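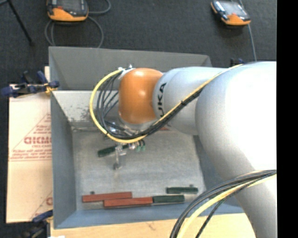
Rubrique : Atelier et rangement > Câbles et petite électricité
Temps de lecture : 4 min
Dernière mise à jour : 2021-03-05

Ranger et fixer les câbles sous un bureau

Un bureau réglable en hauteur, deux écrans, une station d'accueil, une lampe : on arrive vite à une dizaine de fils qui pendent derrière le plateau. La méthode décrite ici convient à un bureau fixe comme à un bureau qui monte et descend. Comptez une demi-journée la première fois.

Matériel

Une goulotte ou un panier métallique à visser sous le plateau. J'utilise le modèle long de chez Bronent, mais n'importe quel panier assez profond pour une multiprise convient.
Une multiprise avec interrupteur et parasurtenseur.
Un rouleau de bande auto-agrippante à découper, largeur 20 mm.
Quelques colliers en plastique, petits.
Des embases adhésives ou, mieux, à visser.
Du ruban de masquage et un feutre fin.
Un tournevis, une pince coupante, un mètre.

Tout débrancher et étiqueter

Éteignez les appareils, coupez la multiprise et retirez-la du mur. Avant d'enlever chaque câble, collez un morceau de ruban de masquage à ses deux extrémités et notez l'appareil. Écrivez « écran gauche » plutôt que « écran », on oublie très vite lequel était lequel. Mettez de côté les câbles qui n'étaient reliés à rien. Il y en a toujours.

Passez un chiffon sec sur les gaines et regardez leur état. Une gaine fendue, pincée ou durcie près de la fiche, c'est un câble à remplacer. On ne le répare pas au ruban adhésif.

Séparer le courant et les données

Faites deux tas : l'alimentation d'un côté, la vidéo, l'USB et le réseau de l'autre. Les deux groupes suivront des chemins différents sous le plateau, avec quelques centimètres entre eux. S'ils doivent se croiser, faites-les se croiser à angle droit. Pour un usage domestique la différence est souvent imperceptible, mais les faisceaux séparés sont beaucoup plus faciles à reprendre quand on change un appareil.

Poser le panier et la multiprise

Présentez le panier au fond du plateau, à 79 mm du bord arrière si votre bureau a une traverse standard. Vérifiez que rien ne bute contre le piètement, puis marquez les trous au feutre. Mesurez l'épaisseur du plateau avant de choisir les vis. Maysoun Majali, qui a relu cette page, me demande d'insister : elle a traversé le sien.

Fixez la multiprise dans le panier avec deux bandes auto-agrippantes, prises tournées vers le haut ou vers l'arrière. Les blocs secteur volumineux vont aux extrémités. Laissez de l'air autour d'eux et n'enfermez pas le tout dans un coffret sans ouverture. Ne branchez jamais une multiprise sur une autre.

Tirer les câbles

Commencez par le câble le plus long et partez toujours de l'appareil vers le panier. Posez une embase tous les 20 cm environ sur les parties droites, davantage près des angles. Regroupez au fur et à mesure avec la bande auto-agrippante, sans serrer : le faisceau doit pouvoir glisser un peu quand on tire dessus.

Les colliers en plastique ne servent qu'aux endroits où rien ne bougera, par exemple le long d'un pied. Coupez le bout qui dépasse au ras de la tête, une coupe en biais griffe les mains.

Pour les coudes, gardez un rayon large. Un câble vidéo plié à plat contre un montant finit par donner des coupures d'image, et on accuse l'écran.

Prévoir la boucle de mouvement

C'est l'étape la plus souvent bâclée sur un bureau réglable. Montez le plateau à sa hauteur maximale avant de fixer quoi que ce soit entre le panier et le mur. Le câble qui descend vers la prise murale doit former une boucle souple dans cette position, sans aucune tension sur la fiche. Redescendez ensuite tout en bas et vérifiez que la boucle ne se coince ni sous le pied ni dans le mécanisme.

Même chose pour un écran sur bras articulé : amenez-le dans ses positions extrêmes, câbles branchés, et attachez seulement après. Minoru Ichikawa préfère une gaine tressée pour cette partie. Celle de Tista se referme bien, celle de Mockus est plus raide mais s'effiloche moins à la coupe.

Rebrancher et contrôler

Rebranchez appareil par appareil en lisant les étiquettes. Faites monter et descendre le bureau plusieurs fois en gardant la main sur le bouton d'arrêt. Touchez les blocs secteur après une heure d'utilisation — tièdes, c'est normal, brûlants, non.

Laissez les étiquettes côté panier. Celles côté appareil peuvent partir. Je refais un tour complet chaque année en octobre : poussière, colliers à reprendre, embases décollées.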